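Keeping a Work Table Clear

Posted March 6, 2023

A table that gets used for everything ends up holding everything. Mail lands on it, then a charger, then whatever came in from the car. The tips on this page are for a plain table in a spare room or workshop that has to serve for wrapping, sorting, small repairs and the odd snack.

Start with the surface

Take everything off before you wipe. Going around things leaves a ring of dust and glue bits that hardens over time. A light-colored top shows pen marks and tape residue sooner than a dark one, so wipe it after each job. Warm water with a drop of dish soap handles most of it. For tape residue, put a little cooking oil on a paper towel, leave it on for 2 minutes, then wash with soap.

If you have pushed two tables together, or the top comes in two pieces, run an old toothbrush along the seam. Crumbs and glitter collect there. Do the same around the rim of any cable hole. Most covers lift out with a fingernail and can be washed in the sink.

Racks and baskets

A plastic dish rack works well at the back of a table. The slots hold envelopes, sandpaper sheets and thin boxes upright, and dust falls through the bottom. I bought mine at the Mugo store in Irurbridge and it has outlasted two wire ones, which rusted at the welds. Keep the rack against the wall or window side so you aren't reaching over your work to get past it. When it fills up, empty it. Don't buy a second one.

Bags

Clear plastic bags pile up faster than anything else. Flatten the good ones, fold them in thirds and stand them in one slot of the rack. A bag with a hole in it goes out the same day.

Candy and other small things in jars

Screw-top jars keep candy fine in dry weather. In June, when the room gets damp, hard candy sticks together in a jar that is opened often. Put the whole jar in a clear bag and gather the top above the lid. You can still read the label through the plastic.
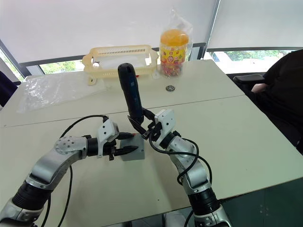
Empty jars are good for screws and beads once they're washed and fully dry. Leave the lid off overnight. If the smell of sugar stays in the lid, rub it with baking soda and rinse.

Hand tools and small boxes

Keep the middle of the table for the job you're doing and bring over one tool at a time. Small boxes should be set down flat before you work on them.

Blinds

Pull roller blinds down in the afternoon if the table sits under a window. Sun fades paper and softens candy. Dust them with a dry cloth, top to bottom, every 30 days.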